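Wultora gripper comparison

From the Meveo open hardware reference. Category: End effectors, desktop arms. Last revised Feb 5, 2020.

The Wultora gripper comparison is a bench procedure for rating two-finger grippers on small 3D-printed arms. It was written by Salma Ghoneim for builders who print their own parts and need a common way to report results. The procedure covers the fingers, the servo that drives them, and any camera or sensor board carried on the gripper. It does not rate the arm itself, although arm stiffness affects the scores and must be recorded.

Background

Early versions of the Wultora arm shipped with a parallel-jaw gripper driven by a rack and pinion. The rack wore quickly in PLA, and backlash at the fingertips made it hard to repeat a grasp. The second design replaced the sliding jaw with a single pivoting finger closing against a fixed one. This layout needs one servo, has fewer printed parts, and keeps one contact surface in a known position relative to the wrist. Its main drawback is that the contact angle changes with the width of the object.

Two finger profiles are in common use. The Fuchs profile is a wide, curved finger with a flat inner pad. The Zutitz profile is narrower and ends in a shallow hook, which helps with thin objects but reduces the contact area on round ones. The profiles share a mounting pattern and can be mixed on one gripper.

Test setup

The arm is clamped to the edge of a rigid table, and the clamp is tightened again after the first ten minutes of motion. A cloth may be laid over the table to stop dropped objects from rolling. Cloth also hides small errors in height, so the fingertip clearance is set with the cloth in place.
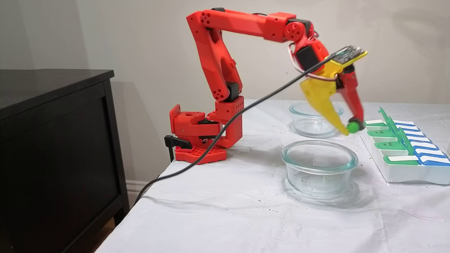 Cable routing is checked before any trial is scored. A cable attached to the gripper adds a load that varies with the pose of the arm, and a short cable can pull the wrist off target at full reach. The operator moves each joint through its working range by hand with the servos unpowered, and confirms that the slack does not catch on the elbow or shoulder.

Rigid containers are used as targets. Clear glass is permitted but is treated as a separate class in camera-guided trials, as depth estimates on transparent rims are often poor. Results from clear and opaque containers are not averaged together.

Procedure

Each finger set is run for 11 trials per object. In every trial the arm closes on the object, lifts it clear of the surface, moves over the target, and opens. A trial is scored in 2 parts, grasp and release. A grasp counts if the object stays between the fingers until the open command. A release counts if the object lands in the target without touching the rim.

The servo current limit is fixed for the whole session. Raising it to rescue a weak grasp invalidates the set. The servo is allowed to cool between finger sets.

Known limitations

The procedure favors light objects of regular shape and says little about fabric, bags, or wet surfaces. Printed fingers vary with layer orientation, and parts printed flat have flexed noticeably less than parts printed upright. A revision planned for April adds a finger stiffness measurement taken with a hanging weight.

See also: Servo backlash; Compliant fingertips; Wrist camera calibration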